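Rules for the pouring bench, second try

I promised back in October that I would write down how we run the two-arm bench at Trarnley, and then I kept finding reasons to tidy a drawer instead. Our first rule sheet ran to 20 items, and I wrote most of them myself, so I can say without hurting any feelings that it was far too long. People read the top two lines and went to work (I did too, on a busy morning!).

So we cut it down. The one I care about most is the tape rule. There is a strip of black tape on the table, and it stays where it is. If it starts peeling, you tell whoever is on shift before you touch it, and the new strip goes down exactly over the old one. We lost 100 runs last spring to a strip somebody had kindly straightened, and I still think about those runs more than is healthy.
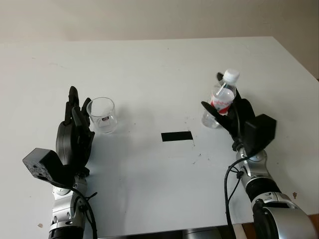
Bottle in the right hand, glass by the left.

Next comes the cap rule. Any bottle that goes into a hand starts with its cap on, and it only comes off when the run sheet calls for it. I argued against this one for weeks because it slows everything down, and I was wrong, and Areeba Magsi was very gracious about it. Cables get looked over before each session, by eye and then with a slow sweep of both arms. They need enough slack for the whole reach, and we do that sweep with no glass out.

Glass has its own paragraph on the new sheet. Check the rim, set it down by hand, step back past the line on the floor, and say "clear" loud enough that the person at the stop button says it back to you. It feels silly for a day or so and then you miss it when you visit other labs. 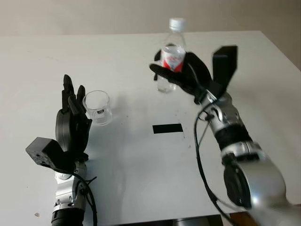 Iolanda Siqueira wrote back after reading my draft that saying "clear" is only worth something if the person at the button is allowed to stay silent, and that the sheet ought to say so in plain words. It does now, right under the glass paragraph, and I'm printing the new version on Monday.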